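Open afternoon at Reltik

I went to the Reltik open afternoon in November. They have the ground floor of an old print shop in Noreck, and twice a year they let people in to see what the robots are doing. Entry was free but you had to sign up, and they said 500 people had asked for a place. We went in by groups of 20.

The first room was mostly posters. The second was the one I had come for, a kitchen set up so that a robot arm can practice moving ordinary things from one spot to another. Plush fruit, cereal boxes, mugs, cutting boards, the kind of stuff you have at home.

The woman running the demo said the arm had done 2,531 tries at the tasks on their list, and 1,602 of those had counted as good. A try is marked bad if the object is dropped, or if it ends up in the wrong place, or if a person has to step in. She put the numbers up on a screen and left them there while people asked questions.
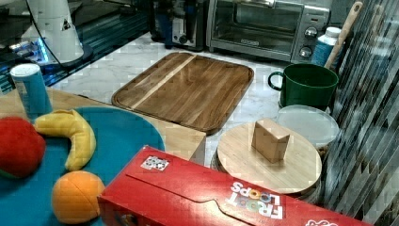 I asked which things gave it the most trouble. She said large light boxes, which slide when they are pushed, and anything clear, which the cameras have a hard time with. Soft toys are easier to grip than real fruit, and they don't bruise.

The arm was slower than I expected. One move took long enough that a kid near me sat down on the floor to wait. Between tries a staff member put everything somewhere new and they started over.

There was also a short talk about Brondis, the software they use to sort the recordings. I missed the first half and didn't follow the rest.

Parking is bad on that street. I left the car by the Botha building and walked over. The next open afternoon is in the spring and the sign-up page is already open.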